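Hand Tools for Machine Learners: Inside the Stalus Workshop

22/04/2022

The Stalus workshop opens at eight on Friday mornings, and by half past the benches nearest the door are generally taken. The cooperative occupies the ground floor of a former upholstery works and provides members with two laser cutters, a small mill, a soldering area and a row of filament printers that run through most nights. It was established to serve furniture makers and model engineers. Over the past two years, a growing share of its bookings has come from members building robots, and the largest of those undertakings is a household manipulation project known as Gikau.

Gikau has a modest stated aim. Its members wish to build, from parts that can be printed, cut or bought over a counter, a two-armed machine capable of sorting and folding a family's washing. The arms themselves are still at the bench. The group has directed most of its effort toward the hands, and toward the records of human work from which the arms will eventually be taught.

The approach is well established in research laboratories and has become practical for amateurs only recently. A person holds a gripper in each hand and performs a task with the same fingers the robot will later use. Cameras and sensors on the tool record what it meets and how it moves. When enough of these recordings have been gathered, a control policy is trained on them and transferred to an arm carrying an identical gripper. The attraction for a small group is plain: recordings can be made before a working arm exists, and in rooms where an arm would never fit.

Members describe the hand tool as the part of the project on which they have changed their minds most often. The first version was a pair of kitchen tongs with a bracket riveted to one side. The second had a sound mechanism and a grip so wide that two of the members could not close it comfortably. The third, designed over a single April weekend and revised through the following autumn, established the layout that has been kept: a rounded housing at the front, an open slotted frame above it, and a pair of fingers that can be removed without disturbing anything else.
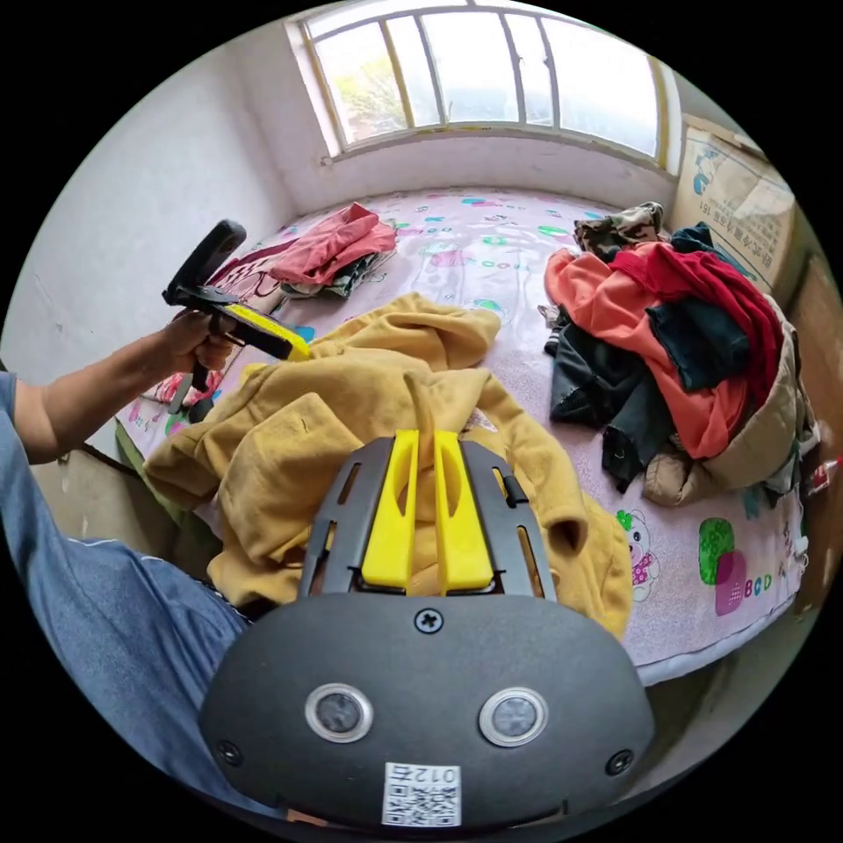 Cloth was chosen as the first subject after considerable debate within the group. Rigid objects are easier to grasp and far easier to describe to a computer, and several members argued for beginning with cups or cutlery. The opposing view, which carried, held that a gripper proven on cups would have to be redesigned for laundry in any case, and that the harder material should set the terms. A hooded top is a fair test of that view. Crumpled on a bed, as the mustard-yellow one is, it offers no obvious edge to take hold of, and the operator must find a fold with the yellow fingers of one tool while bringing up the second from the side. The same garment dropped twice will not land the same way, and the recordings must cover a good deal of that variety before the training has any value.

The fingers have consumed more material than any other component. They are printed at Stalus in a flexible filament, and the cooperative's log attributes 40 pairs to the project in its first year alone. Early examples were solid and gripped well enough on a towel, but they slid off anything fleecy. Later ones were opened out so that the finger could give a little under load. The print settings proved as important as the shape. A finger printed too quickly separates along its layers after a few days of use, and the group now runs its flexible parts at less than half the speed it uses for housings, with the spool kept in a dry box between jobs.

The frame has been less troublesome. Its slots save weight, and they allow a driver to reach the fasteners behind the fingers. Members were advised early on to standardise on one pattern of screw, and did so only after an evening spent looking for a hex key that had been left on a windowsill across town. Cross-head screws are now used on the front of the housing, and a spare packet is kept with each pair of tools.

Weight remains a concern. An operator sorting a full basket may keep both tools raised for a long stretch, and wrists tire sooner than the battery does. The present design came out at 500 grams, after the removal of a metal plate that had been included for stiffness and was found to contribute very little. The group would like to reduce the figure further and has been studying the handle, which is printed nearly solid and could probably be hollowed.
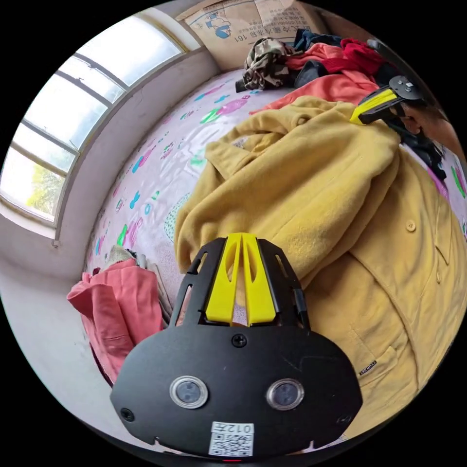 Software has been divided between two packages, both maintained by members and both named in the same spirit as the project. Loureiro handles capture. It aligns the streams from the left and right tools, checks that neither has dropped out, and sets aside any recording in which the clocks have drifted too far apart to be trusted. Cliteo is used afterwards for review. It presents each recording alongside the estimated path of the gripper and allows the reviewer to trim the beginning and end, label the task and accept or reject the result.

Review is slow work and is shared by roster. To date the group has accepted 2,073 recordings and has rejected a number that it regards as uncomfortably high. The commonest fault is a loss of tracking when the operator turns quickly toward a plain wall. The second commonest is human. An operator who grows impatient will put down a tool and straighten a sleeve by hand, and the recording then contains a step that the robot has no means of reproducing. New operators are asked to complete a practice session before their work is admitted, and are encouraged to leave a poor fold as it is and begin again.

Home sessions are preferred to sessions in the workshop. The benches at Stalus are level, evenly lit and the wrong height, and a policy trained there would be poorly prepared for a mattress, a patterned sheet or the light from a bedroom window. The group sets out no special arrangement of the room. Clothes are used as they come, in mixed colours and weights, and the heap is allowed to change during the session as pieces are drawn from it.

The arms are scheduled to follow. One has been assembled from aluminium extrusion and hobby-grade actuators and can hold a gripper at full reach, although it shakes noticeably when stopped in a hurry. The second awaits a replacement gearbox. In bench trials the first arm has picked up a face cloth and moved it to a tray, at a pace that members characterise as leisurely. Folding has been attempted with a tea towel and a borrowed clamp standing in for the missing arm, and the results were sufficient to persuade the group to order the remaining parts.

Costs are met from members' own contributions and from the sale of spare hand tools to other workshops. Stalus charges its ordinary hourly rate for the printers and has agreed to store up to 100 sets of printed parts on the shelving behind the mill. Drawings for the current housing, frame and fingers may be consulted at the front desk, where a sample pair of grippers is also available for members to handle. A revised handle is expected to go to the printers before the end of the quarter, and bookings for the soldering area on Friday mornings should be made a week ahead while the wiring for the second arm is under way.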